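Household Textiles, Unit 4: Handling and Folding Large White Garments
Course notes, October
Instructor: Razia Bhutto
Studio support: Daniyal Dogar

Welcome back! Last unit was all fiber and weave, and I promised you that after the reading we would get our hands on real clothes. Folding sounds like the dull part of the course. I think it's one of the best parts, and I hope by the end of this unit you'll be looking at your own closet shelves with fresh eyes (or mild alarm).

What to have ready

One large white cotton garment, clean and fully dry. A tunic, nightshirt, long shirt or robe will do. If you don't own one, the Lerum cupboard in the studio has loaners, and please sign them out on the sheet.
A flat surface bigger than the garment. A made bed is fine and a long table is fine. A couch is not.
Your Inel notebook for the fold diagrams.

Why white, and why large

White cloth shows every crease. You can read the surface like a map: long shallow wrinkles usually follow the length of a panel, short sharp ones gather near seams, and twisted ridges tell you that a section has turned over on itself. On a dark print you would miss half of that. Size matters too. A T-shirt forgives almost anything, but a garment with a broad body and loose sections attached has to be sorted out before you can fold it at all.

Step 1. Find the main panel

Lay the garment down loosely and look for the widest, calmest area of cloth. This is your anchor. Smooth it first, working from the middle outward with flat palms, and leave the rest in whatever heap it likes. Beginners nearly always start with the sleeves or ties and then have to do them over when the body shifts. Start with the body!

You don't need it perfectly flat at this stage. Soft creases will settle under the weight of the fold. What you want is a panel that lies in one layer, with its edges where you can see them.

Step 2. Follow the twist

From the anchor, trace outward until you reach a place where the cloth ropes or turns. Don't pull on the far end. Lift the section clear of the surface, let it hang for a moment, and see which way it wants to rotate. Then support it from beneath with your forearm or the back of your hand while you open the folds. Loose cloth held up in the air untwists much more easily than cloth pressed against a bedspread. 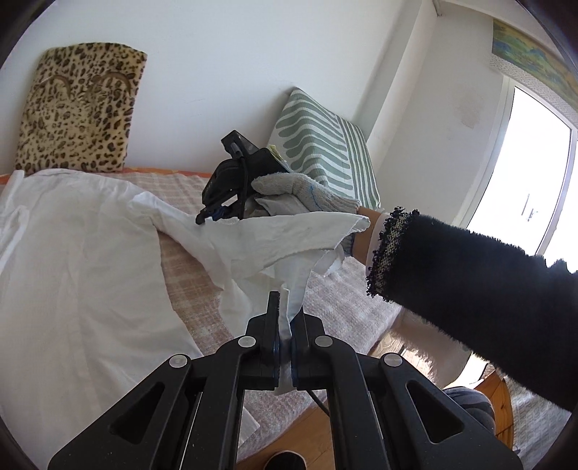

Figure 4.1. Main panel spread on the left of the bed; the crumpled section is lifted, with a narrow fold of cloth held upright near the center.

Look at the difference in texture between the two areas in the figure. The panel on the left has only gentle wrinkles along its length, while the lifted part is all loose folds, with a twisted band leading across to it. Pay attention to thin edges like the one on the lifted section, too. It looks slightly frayed, and any edge like that deserves a gentle touch. Grip a little way in from it, through a double thickness if you can.

Step 3. Bring the sections home

Once a section is open, lay it back over the anchor panel. Keep the fold line straight from top to bottom. Small ruffled bits and ties go on last, tucked inward so they're protected by the layers around them. Now turn one side of the body toward the center, then the other, and finish with a fold in half or in thirds depending on your shelf.

A few common troubles

The stack leans. One side has more layers than the other. Open it up and move the bulky part to the middle.
A ridge shows through the top. There is still a twist inside. Go back to Step 2 (sorry!).
Corners peek out. Usually fine for home storage, but tuck them in for the portfolio piece.
The cloth slides as you work. Try a cotton cover underneath. Smooth synthetics are beautiful to look at and maddening to fold on.

Practice work

Fold the same garment 4 times on different evenings, without ironing in between. Sketch the wrinkle pattern before each fold and again when you unfold it. Write 700 words comparing your sketches, and say which creases stayed put and which ones moved. I love reading these. One student last year filled 40 pages with drawings of a single nightshirt, and I read every one of them.

Reading: Lindqvist course reader, the chapter on linens, through page 84. Skip the section on starching for now; we'll do that with the Proris press in the next unit.

Bring your folded piece to class in a flat bag, and leave it folded until we get to the tables. Daniyal will have the studio open by noon for anyone who wants extra surface space.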